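분류: 자료실 > 발굴 기록 > 직물·편물 흔적

하타르 토기 직물 압흔 데이터 안내문 (README)

하타르(Hattar) 언덕 유적에서 나온 토기 조각 가운데 바닥이나 몸통에 천, 돗자리, 끈 자국이 눌려 남은 것을 모아 정리한 자료입니다. 천 자체는 흙 속에서 거의 다 사라졌는데, 젖은 점토 위에 잠깐 놓였던 자국은 가마에 들어갔다 나오면서 그대로 굳었습니다. 실 한 올이 위로 갔는지 아래로 갔는지까지 읽히는 조각도 있어요! 처음 실리콘 본을 떼어 빛에 비춰 보던 날 정리실 사람들이 전부 제 책상으로 몰려왔던 기억이 아직도 생생합니다.

토기를 연구하는 분, 옛 직조를 재현해 보는 분, 압흔 판독을 가르치는 분 모두 편하게 가져다 쓰시면 좋겠습니다. 통계 프로그램이 없어도 표 계산 프로그램 하나면 열립니다.

무엇이 들어 있나

전체 258점의 토기 조각이 한 줄에 하나씩 들어 있습니다. 이 중 134점은 조직을 판독할 수 있었고, 나머지는 눌린 흔적이 있다는 것까지만 확인했습니다. 판독이 안 된 조각을 뺄지 말지를 두고 꽤 오래 이야기했는데, 결국 모두 남겼습니다. 흔적이 흐릿한 조각이 어느 트렌치에 몰려 있는지도 충분히 재미있는 정보거든요. 물가에 가까운 쪽 조각은 표면이 많이 깎여 있어서, 판독률만 보고 "이 구역에서는 천을 덜 썼다"고 해석하면 곤란합니다.

조각은 일곱 개 트렌치에서 나왔습니다. 표에는 T1부터 T7까지로 적혀 있고, 7번 트렌치는 언덕 남쪽 비탈의 쓰레기 구덩이를 길게 가로지릅니다. 가장 예쁜 압흔은 대부분 여기서 나왔습니다. 구덩이가 빨리 메워져서 조각 표면이 비바람을 덜 맞은 모양입니다.

파일

sherds.csv 는 본 표입니다. 문자 부호는 UTF-8, 구분자는 쉼표입니다.
contexts.csv 는 층위 번호와 트렌치, 퇴적 성격을 짝지은 표입니다.
casts_log.txt 는 실리콘 본을 뜬 순서와 작업 메모입니다. 맞춤법이 엉망이지만 현장 느낌이 살아 있어서 고치지 않고 올립니다.
vocab_ko_en.txt 는 직물 용어를 한국어와 영어로 나란히 적은 목록입니다.

본 표의 열

열은 모두 10개입니다.

sherd_id: 조각 번호. 트렌치 번호와 일련번호를 붙임표로 이었습니다.
trench: 트렌치. T1~T7.
context: 층위 번호. contexts.csv 와 연결됩니다.
part: 그릇의 부위. 바닥, 굽, 몸통, 목, 미상.
impression: 압흔의 종류. 직물, 돗자리, 바구니, 끈, 미상.
structure: 조직. 평직, 경량 평직(날실 위주), 위량 평직(씨실 위주), 능직, 감아 엮기, 꼬아 엮기, 판독 불가.
twist: 실의 꼬임 방향. S, Z, 혼합, 판독 불가.
density: 실의 밀도. 성김, 보통, 촘촘함.
wear: 천이 눌릴 당시에 이미 닳아 있었는지. 없음, 의심, 뚜렷함.
note: 자유 메모.

꼬임 방향은 특히 조심해서 보아 주세요. 점토에 찍힌 자국은 원래 실을 거울에 비춘 모양이라서, 토기 표면만 보고 적으면 S와 Z가 뒤집힙니다. 표의 twist 값은 전부 본을 떠서 원래 방향으로 되돌린 뒤에 적은 값입니다. 예전 현장 노트와 값이 반대로 나오는 조각이 있다면 십중팔구 이 문제입니다. 저도 첫 주에 한 상자를 통째로 뒤집어 적었다가 Siham Geagea 선생님이 알아봐 주셔서 다시 했습니다.

밀도를 숫자로 적지 않은 까닭도 말씀드려야겠네요. 점토는 마르면서 줄고, 구우면서 또 줄어듭니다. 얼마나 줄었는지는 흙마다 다르고 같은 그릇 안에서도 고르지 않습니다. 올 수를 재서 소수점까지 적으면 보기에는 근사하지만 비교에 쓰기에는 위험하다고 보았습니다. 그래도 재 보고 싶은 분은 note 열에서 "축척 있음"을 찾아 주세요. 그 조각들은 눈금자를 대고 찍은 기록이 정리실에 따로 있습니다.

판독은 이렇게 했습니다

조각을 부드러운 솔과 물로만 씻고 그늘에서 말렸습니다. 산을 쓴 세척은 하지 않았습니다. 석회질이 낀 조각은 판독을 조금 포기하더라도 표면을 지키는 쪽을 택했어요. 다 마른 조각에 치과용 실리콘을 얇게 눌러 본을 뜨고, 낮은 각도로 빛을 비추며 돌려 보았습니다. 빛을 왼쪽에서 줄 때와 위에서 줄 때 전혀 다른 천처럼 보이는 조각이 많아서, 적어도 두 방향에서 본 뒤에만 structure 값을 적기로 했습니다.

1차 판독은 Raghda Khasawneh, 2차 판독은 Tươi Lã가 맡았습니다. 두 사람은 서로의 값을 보지 않고 적었고, 값이 갈린 조각은 Shadi Qudah까지 셋이 모여 본을 다시 보았습니다. 그래도 합의가 안 되면 판독 불가로 두고 note에 두 의견을 모두 적었습니다. 이 메모들이 꽤 읽을 만합니다. 꼬아 엮은 돗자리냐 씨실이 굵은 평직이냐를 두고 오간 이야기를 읽다 보면 옆에 앉아 참견하고 싶어질 거예요.

층위 정보는 Rawan Nimri가 발굴 일지와 하나하나 맞추었습니다. 일지에 두 가지 번호 체계가 섞여 있던 구간이 있는데, 표에는 나중 체계로 통일해 넣었습니다. 옛 번호는 contexts.csv 의 마지막 열에 남아 있습니다.

지금까지 눈에 띈 것

평직이 압도적으로 많습니다. 예상했던 결과인데, 그 안의 차이가 생각보다 훨씬 다채롭습니다. 씨실을 바짝 쳐서 날실이 거의 안 보이는 조각이 있는가 하면, 체처럼 성긴 천도 있습니다. 성긴 천은 굽 둘레에 자주 나타나는데, 만들던 그릇을 판에서 떼기 쉽게 하려고 깔았던 천으로 짐작합니다. 같은 물레 옆에서 같은 천을 몇 번이고 다시 썼을 가능성도 있고, 실제로 실 한 올이 튀어나온 자리가 똑같아 보이는 조각이 짝으로 나왔습니다. 같은 천이라고 단정하기는 이르지만 저희는 꽤 들떠 있습니다.

돗자리 압흔은 큰 저장 항아리의 바닥에 집중됩니다. 가운데에서 돌려 가며 엮은 둥근 받침과 곧게 엮은 네모 받침이 둘 다 보이고, 둥근 쪽은 시작점의 매듭까지 찍힌 예가 있습니다. 언젠가 이 매듭만 따로 모아 보고 싶습니다.

능직은 드뭅니다. 드문 만큼 이야깃거리가 많아서, 능직으로 적힌 조각은 꼭 note까지 함께 읽어 주세요. 비스듬한 선이 보인다고 다 능직은 아닙니다. 평직 천이 대각선으로 당겨진 채 눌리면 아주 그럴듯한 사선이 생깁니다. 저희도 여러 번 속았고, 본을 돌려 가며 실을 끝까지 따라가 본 조각만 능직으로 인정했습니다.

쓰기 전에 알아 두실 점

모든 조각이 체질한 흙에서 나온 것은 아닙니다. T1과 T2는 손으로만 골랐기 때문에 작은 조각이 빠져 있습니다. 트렌치끼리 개수를 비교할 때는 이 두 곳을 따로 다루시는 편이 안전합니다.

한 그릇에서 나온 조각이 여러 줄에 나뉘어 있을 수 있습니다. 서로 붙는 것이 확인된 조각은 note에 "접합"이라고 적고 상대 번호를 달았습니다. 붙지는 않지만 흙과 압흔이 아주 비슷한 조각은 따로 표시하지 않았습니다.

토기에 찍힌 천은 도공의 작업장에 있던 천입니다. 마을 사람들이 입던 옷감 전체를 대표한다고 보기는 어렵습니다. 낡아서 걸레가 된 옷이 섞였을 수는 있고, 그래서 저희가 wear 열에 그렇게 공을 들였습니다.

비교 자료

라캇데일(Lakatdale) 정리실의 실험 조각 묶음과 함께 보시면 훨씬 재미있습니다. 새 천, 빤 천, 오래 쓴 천을 같은 점토에 눌러 구운 것들인데, 값의 이름을 저희 표와 맞추어 두어서 바로 이어 붙일 수 있습니다. 직조 재현 모임 트레스텍(Tresteck)에서는 하타르의 평직을 무게추 달린 세로 베틀로 짜 보고 있고, 날실을 얼마나 당겨야 저희 본과 비슷해지는지 기록하는 중입니다. 초벌 결과만 들었는데도 벌써 질문이 한가득입니다.

고친 내역

8월 판에서 wear 열을 새로 넣고, 끈 압흔을 돗자리에서 분리했습니다. 그 전 판을 쓰시던 분은 impression 값이 달라졌으니 집계를 다시 돌려 주세요. 조각 번호는 바뀌지 않았습니다.

T4의 층위 번호에서 앞의 0이 사라지던 문제도 고쳤습니다. 표 계산 프로그램으로 여실 때는 context 열을 꼭 문자로 지정해 주세요. 숫자로 읽히면 또 사라집니다.

인용과 이용 조건

출처를 밝히면 연구, 수업, 전시 어디에나 자유롭게 쓰실 수 있습니다. 인용하실 때는 "하타르 토기 직물 압흔 데이터, 애스트컴(Astcombe) 유물 정리실"로 적고 몇 월 판인지 덧붙여 주세요. 틀린 값을 찾으면 조각 번호와 함께 알려 주시면 됩니다. 고친 분의 이름은 다음 판의 고친 내역에 적겠습니다. 특히 판독 불가로 남은 조각에 새 의견을 주시면 정말 반갑습니다!

wear 값을 적는 요령

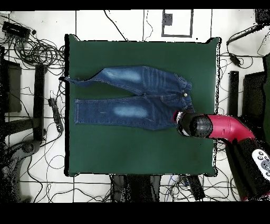
마모 판독은 이 표에서 가장 주관적인 열이라서 기준을 조금 길게 적어 둡니다. 저희는 실의 굵기가 한 구간에서만 갑자기 가늘어지거나, 올 사이가 한쪽으로 벌어졌거나, 눌린 깊이가 띠 모양으로 얕아질 때 "의심"을 주고, 이런 변화가 둘 이상 겹치면 "뚜렷함"을 줍니다. 마모가 천 전체에 고르게 오지 않는다는 점을 머리에 두면 훨씬 잘 보입니다. 청바지를 보면 감이 금방 와요. 양쪽 허벅지에는 희끗하게 바랜 자리가 넓게 자리 잡고, 골반 쪽에는 고양이 수염 같은 가는 줄이 가로질러 있지요. 점토에는 색이 남지 않으니 물 빠진 무늬를 그대로 찾을 수는 없지만, 넓게 퍼진 변화와 가는 줄 모양의 변화를 나누어 보는 눈은 그대로 쓸모가 있습니다. 그래서 note에도 "면"과 "줄"을 구별해 적었습니다. 박음질이나 접힌 단으로 보이는 도드라진 선은 마모와 헷갈리기 쉬우니 따로 "솔기"라고 적었고, 솔기로 적힌 조각은 wear 값을 한 단계 낮춰 잡았습니다. 이 기준으로 다시 읽어 보고 다른 값이 나왔다면 꼭 알려 주세요.

문의: 애스트컴 유물 정리실 자료 담당 | © 하타르 압흔 기록 모임 | 맨 위로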